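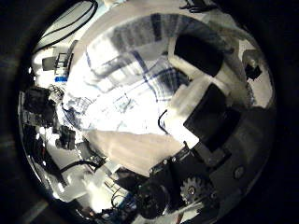 Garment care labels should state shrinkage as a number

A care label tells the buyer what to do to a garment. It says nothing useful about what the garment will do in response. The wash tub symbol gives a maximum temperature, the square with a circle covers the dryer, and the iron has its dots. A shirt that loses an inch of sleeve after three washes at the permitted temperature has been cared for correctly and no longer fits. I think the label should carry two more figures: the residual shrinkage in length and the residual shrinkage in width, each as a percentage, measured after a stated number of home laundry cycles.

The measurement is not exotic. A technician marks a square on the fabric, washes and dries it under fixed conditions, lets it rest at a controlled humidity, and measures between the marks again. Any mill selling to a large shirtmaker does this already. The result goes on a data sheet, the data sheet goes to the buyer's technical office, and the cutting room adjusts its patterns to suit. The figure exists at every stage up to the store, where it is dropped.

I worked for several years in the finishing section at Gorno, mostly on yarn-dyed cottons. Woven checks were the fabrics that drew complaints, and the reason is simple geometry. A plain white cloth can shrink by 3 percent in one direction and 1 percent in the other without anyone seeing it. In a check, the repeat changes from square to slightly oblong, and a pattern that was matched at the pocket and placket may no longer line up if the pieces were cut on different grains. Over one season we logged 459 shrinkage complaints through a single retail customer, Smits. In most of the files I read, the cloth was inside its agreed tolerance. The person wearing it had never been told there was one.

Berkay Gezer, who ran the test room, objected to my proposal when I first put it to him, and his objection is the best I have heard. A laboratory dryer is not a household dryer. People overload their machines, ignore the temperature setting, and leave cotton tumbling long after it has reached its natural moisture content. A printed figure of 2 percent would be read as a promise, and the store would be arguing about dryers all winter.

I accept the facts and disagree with the result. Fuel economy figures for cars are also taken under conditions that few drivers reproduce. They are still useful for comparing one car with another, and buyers have learned to read them that way. A shirt marked 1 percent will usually do better than a shirt marked 5 percent in the same bad dryer. At present the two hang side by side with identical labels.

Cost is a weaker objection. Compressive shrinking adds a process and takes up some length of cloth, so a mill that does it properly sells fewer yards from the same yarn. Vasusier does it properly and has trouble explaining its price. A mill that skips the step has nothing to explain. Printing the figure would move that advantage to the right side of the table, and the expense of two extra numbers on a label that is already being printed is very small.

There are details to settle. I would fix the number of cycles at 7, with tumble drying unless the label forbids it. Knits need a separate method, as they relax in ways that wovens do not. Blends with elastane should report growth as well as shrinkage. Garment-washed goods should be tested as sold. Tolerances should be rounded upward to the nearest half percent, so that no one has an incentive to report 1.9.

Until then, the practical course is to buy cotton shirts with a little spare sleeve and to line dry them for the first few washes.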